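Progress report no. 2 to the Bridel Fund
Project: Sorting and reuse of household goods, Lesono store
Prepared by Nele Ehlers, July 2, 2022

Dear Ms Cartwright,

With this report I inform you about the second half-year of our work. The first report, which you received in November, ended with the move into the new hall. Since then the main task was to bring order into the stock and to agree on one kind of container for everything that comes in.

When we moved, the goods were kept in whatever was at hand: fruit boxes, cartons from the supermarket, some old drawers. The cartons became soft at the bottom in the winter and two of them broke when they were lifted. Hartmut Rothe, who leads the hall, therefore asked three suppliers for offers. We decided for the grey bins from Diekmann. They were not the cheapest, but we could try one for four weeks before we ordered, and the staff at the tables were content with it.

We have now 31 bins in use. The cost was nearly 2000 euros including delivery, and this is charged to the budget line "Equipment". In the application we had planned 3000 euros for this line. We would like to use the rest for labels and for a second trolley, and I ask kindly for your agreement to this. The offer for the trolley is from Clarex and I will send it separately.

The sorting goes now in a fixed order. Goods are first unpacked at the long table and checked for damage. Then they go into a grey bin, one kind of goods for each bin, and the bin gets a card with the date and the initials of the person. Glass and china are wrapped before. Textiles have their own shelf and do not go into the bins at all, as they take too much room. 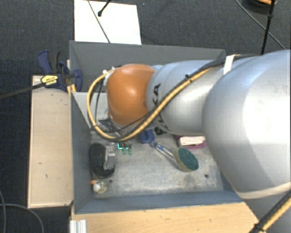 Why do we not use the bins with lids?

The lids cost extra, and in the trial they were mostly left lying on the floor, where people stepped on them. Bins that stay longer than one month in the store are covered with a cotton cloth, and this has been sufficient against the dust until now.

Mareike Petersen has written a short working instruction for the tables, 16 points on two pages. It hangs at both doors. Some of the points were discussed for a long time, especially how full a bin may be. The rule is now that nothing may stand higher than the rim. For books we have agreed on half full - a bin full of books is too heavy for one person.

Not everything went according to the plan. The shelves at the north wall were delivered seven weeks late, and in this time the filled bins had to stand in the corridor. The list of the stock is also behind. Torben Frerichs has started to enter the cards into the computer, but he can do this only in the mornings, and the older cards are difficult to read. We expect that the list will be complete in November.

For the next period we plan the following:

Finish the list of the stock.
Put larger numbers on the shelves.
Repeat the training for lifting and carrying for all who work at the tables.
Empty the side room and paint it.

The statement of costs with the copies of the invoices is attached. If you have questions about the single positions, please write to me directly.

With kind regards,
Nele Ehlers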